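Prinduvel Robotics Club
Fri 13 February, by Berenice Carrillo
Filed under: Clubs / About us
Search this site Go

About us

We are a school club that teaches simulated robots to tidy a table. Some parents have been told we are building the future. I run the club and I doubt it. Last term our program, Grillness, had 1450 tries at the pudding task and I wouldn't trust it with my own shopping.

The members are keen, though, and they do learn to read an error message. Whether that counts as engineering I leave to the sixth form at Castatley, who beat us every March and are smug about it.

All our work is done on screen. Real hands cost far more than the 800 pounds we get, and I'm not convinced they'd behave any better. A box that seems to say chocolate pudding in the right hand, a red packet at the left, a bowl further back:

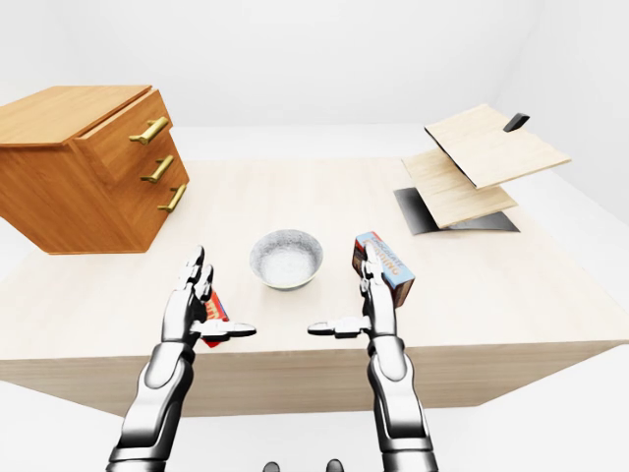

Joining

Open to Year 9 and up. No experience needed, but please don't come expecting a robot butler.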